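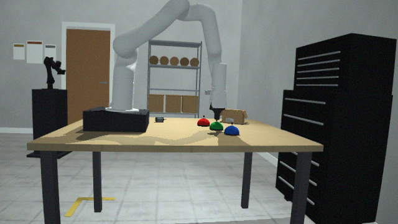
I have been wanting to write this one for months, and now I finally get to! Tamside Press is releasing Marikar: A Year of Praying the Psalms Slowly this October, and I am the person who wrote it, so please forgive me if this press release sounds more like a letter from a friend. It began with a table. Mine is at the back of my kitchen, and for most of my married life it was where the mail went to die. A light tan wooden top on four dark gray legs is all a person needs to start, and I'd tell anyone who asks me to clear a corner, set down a Bible and a pen, and read one psalm out loud before doing anything else with the day.

Marikar is the name of the little lake where my church holds its fall retreat. I went there one year so tired I could hardly finish a sentence, let alone a prayer. I had been asking God for the same thing over and over and I had run out of ways to say it. One of the women in my cabin handed me her Bible, open to Psalm 13, and there it was — "How long, O Lord?" Somebody had already written my prayer for me. I read it four times on the dock that evening and then I went to bed and slept.

That is the whole idea of the book. You borrow the words until you have some of your own again. There are 234 short readings in it, and before you do the math, no, that doesn't fill up a calendar. I did it on purpose. I have quit more daily devotionals than I can remember, usually somewhere in February, when I got behind and felt too guilty to pick the thing back up. With Marikar you read when you can, and you stay on a psalm as long as you need to. (I spent most of one spring in Psalm 27. It was a hard spring.)

Each reading has a few verses, a page from me, and a prayer you can say in under a minute. I wrote about the happy psalms, the angry ones, and the ones I used to skip because they made me squirm. I wrote about praying in the car outside the hospital, and about praying when I didn't much feel like talking to God at all. My editor asked if I wanted to soften a couple of those pages and I thought about it for a week and left them alone.

Before we went to print, Tamside sent a sampler of ten readings to women's groups at churches that wanted to try it. We mailed 618 of them, and the notes that came back are in a shoebox by my bed. One lady wrote that she and her sister, who hadn't spoken much in years, now read the same psalm over the phone on their lunch breaks. I cried at the mailbox over that one!

The first printing is 1,798 copies, in paperback, with type big enough that I can read it without hunting for my glasses. There will be an e-book too. A leader guide for small groups comes out in November, with six weeks of discussion questions and plenty of room to scribble. Churches ordering for a group can get a lower price by writing to the Tamside Press office, and the office can also send review copies to editors, bloggers, and radio hosts.

I'll be reading from the book at the Bronora Women's Gathering in October, at 7 p.m. in the fellowship hall. Come early if you want pie. I would love to meet you and hear which psalm you keep going back to — bring your old, marked-up Bible and show me.

More from Tamside Press
Plorkis Hymn Sing Returns for a Second Summer
Lent Reading Guide Now Available for Small Groups
Tamside Press Gives 1,000 Bibles to Prison Ministries
Call for Submissions: Advent Prayers by Our Readers
Bronora Women's Gathering Opens Registration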